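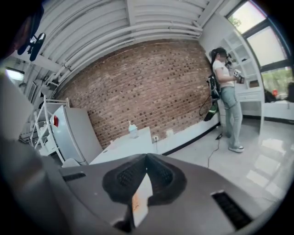

Hand-held gripper view of the Radby room, headset and backpack operator near the windows.

PRE-SESSION SAFETY AND QUALITY CHECKLIST, WITH COMMENTS
Method: hand-held gripper demonstrations (Mugo protocol, revision 9)
Room: Radby, brick-wall room
Filled in by: session lead
Month: June

Status words: OK, FIX, WATCH. Comments are for whoever runs the next block, so please read them, even the long ones!

1. Floor and walking area

1.1 Cables on floor routed away from the walking line: WATCH
There is a black cable across the tiles. Tape it or move it before anyone puts a headset on. The operator's attention is on the task and their feet are the last thing they think of.

1.2 Floor dry and clear of small items: OK
Checked at 9:00, before the first block. Check again after lunch.

1.3 Glare from windows: WATCH
The tiles are glossy and throw a lot of light back. Tracking held through the whole morning, which made me very happy, but I would still like one block recorded with the glare at its worst so we know where the limit is.

2. Headset and backpack

2.1 Head strap snug, no hair caught in buckle: OK

2.2 Backpack straps even, waist clip closed: OK
Lean forward once with the pack on. If it slides toward the neck, shorten the shoulder straps.

2.3 Hanging cables tucked or clipped: FIX
Loose ends at the bottom of the pack can catch on a table corner. Two clips would do it. The Janemness kit has spares in the lid pocket.

2.4 Operator can say "stop" and be heard: OK
Try it out loud. The fan masks a quiet voice more than you would expect.

3. Hand-held grippers

3.1 Pads clean and fully seated: OK
Wipe with a barely damp cloth, no solvent. Press on both sides of the V and feel for lift. A lifted pad changes the grip, and the change goes straight into the data.

3.2 Vents clear: OK
Keep fingers and sleeves off the grille. One of our early blocks was lost to a gripper that overheated in someone's palm.

3.3 Marker patterns flat, no scuffs or curled corners: OK
Replace at the first curl. Tilt the gripper under the ceiling light and look along the surface.

3.4 Lens wiped: OK

3.5 Time sync between grippers and headset: OK
Clap test passed on the first try. I am delighted with the new sync routine. It used to take up half of setup. 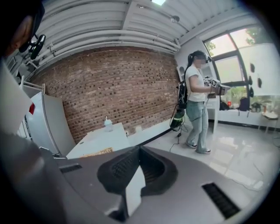 4. Tables, ledges and nearby furniture

4.1 Open liquids off the work table: FIX
Drinks go elsewhere before recording starts, lid or no lid. This was on the last sheet too.

4.2 Personal bags out of the reach zone: WATCH
The window side fills up fast. Fine while the operator stays in the middle of the room, less fine once the reaching task begins.

4.3 Tripod legs fully spread and locked: OK
Nudge it gently at the top. It should not rock.

4.4 Arm's length of space on all sides of the start position: OK
Have the operator turn a full circle with both arms out before the headset goes on.

5. Data checks (please do not skip because the room looks fine)

5.1 Free space on the recorder: OK

5.2 Calibration motion recorded at start of block: OK
Slow figure eight, then point the gripper at the window and hold still. The hold matters most. Kivow uses it to line up the gripper path with the headset path.

5.3 Dropped episodes logged with a reason: OK
The set now stands at 3,281 episodes, with 151 dropped. Of those, 21 were dropped for a loose pad, all of them from before item 3.1 went on this sheet. We have not dropped a single one for that reason since. I know it is a small change, but I love seeing a wipe and a press with the thumb show up in the results!

5.4 Playback spot check: WATCH
Paths are smooth and the open-close signal is crisp. One short jump when the operator turned quickly. Kivow filled it in well, though I want to compare against a slower turn before trusting the fill everywhere.

6. Breaks and comfort

6.1 Headset off between blocks: OK

6.2 Operator asked about neck, wrist and eye strain: OK
Some wrist tiredness by the third block. Swap hands or swap people.

Open items to clear before the next block: 2.3 and 4.1.
Carry over to the next sheet: 1.1, 1.3, 4.2, 5.4.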